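4. House rules for the packing cell

Read this section before you switch on the Norar arm for the first time. Read it again after the first time, when it will make more sense.

4.1 Who may run the cell

Two people at this site hold a cell key at any moment. The key is a real key, on a real ring, and it lives on the person who signed for it. It does not live in the lock, in a drawer, or in a mug. If you are not holding the key, you are a guest, and guests stand behind the yellow line.

Training takes one shift. Pirjo Hakala signs the card at the end of it. She will ask you where the stop buttons are while you are looking the other way, so learn them with your hands.

4.2 Before the start of a shift

1. Turn the mode switch to HAND. The lamp on the pole goes blue.
2. Press each stop button in turn and reset it. The controller should complain every time. If it accepts the insult quietly, lock the cell out and call Raili Heiskanen.
3. Open the gate. The arm must refuse to move with the gate open. Do not test this with any part of yourself inside.
4. Check the suction cups for splits. A split cup lifts perfectly well until it is over the floor.
5. Write your name in the log. Initials do not count, as we learned from the month when three people were "T.E."

Note: Tuva Engström was one of the three and would like it known that she always wrote hers in full after that.

4.3 Setting the table by hand

The arm works from a pattern that a person has laid out first. It has no opinion on whether the pattern is sensible. It will repeat your mistake 472 times before lunch and log each one as a success.

1. Lay the first set yourself, start to finish, at the speed you would use if someone were paying for the glass out of your wages.
2. Keep the insert square to the table edge. The pick program allows 2 mm of drift and is not generous about the third.
3. Seat every cup fully in its cutout before you let go of it.
4. Keep packing film, tape ends and foam scraps out of the pick area.
5. Step back behind the line and only then turn the key to AUTO.

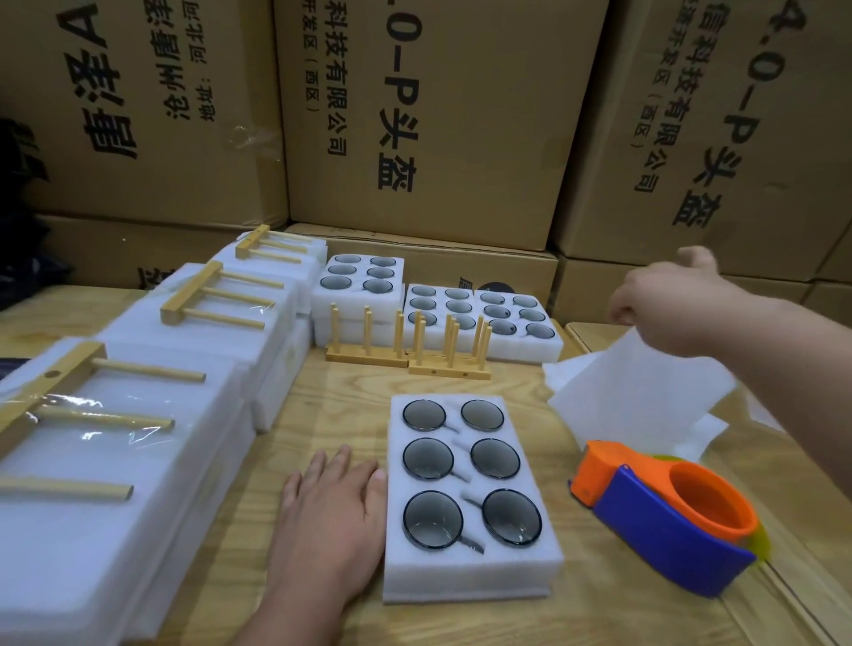

Good layout starts with deciding what belongs within reach and what can wait. Our rule is one open insert in front of the person and everything else parked. The six smoky-gray cups in the near insert, two across and three deep, are the live set, and the other filled inserts stay back by the cartons until their turn comes. Racks and their pegs get the same treatment: a loose dowel, like the one lying by the wrapped foam stack on the left, goes back with its rack before the key is turned. The tape dispenser may stay on the right during hand work. In AUTO it leaves the table.

CAUTION: Never reach past the live insert to straighten a parked one while the cell is in AUTO. Stop, open the gate, straighten it, close the gate, reset. This takes 14 seconds. Daithí Gilmartin has timed it, after arguing at some length that it took minutes.

4.4 Speed limits

In HAND mode the arm is held to a crawl. Leave it there. The limit can be raised from the service menu, and the service menu has a password, and the password is not your business.

In AUTO, run at 80 percent until the first full carton has been opened and checked. You may go to full speed afterward if every cup is in its place. You may also stay at 80 percent, and the Cusico line downstream will thank you for it.

4.5 When it stops by itself

1. Read the message. All of it, including the second line.
2. Turn the key to HAND and take it out.
3. Fix the cause. Pressing reset until the message goes away is not a fix, though it has its followers.
4. If a cup has broken, empty the whole insert and bin the foam. Glass chips hide in the cutouts.
5. Log the stop, even if it was your fault. Especially then.

Note: The same message twice in one shift means you call Raili. She would rather be called at 3 a.m. than read about it at 8.

4.6 Changes to these rules

Changes go through Yamuna D'Souza at the Rikthorpe office, in writing. Notes taped to the gate have no standing, however well lettered. The rules are reviewed each February, and the current copy hangs beside the key cabinet. For gripper settings, go to section 5.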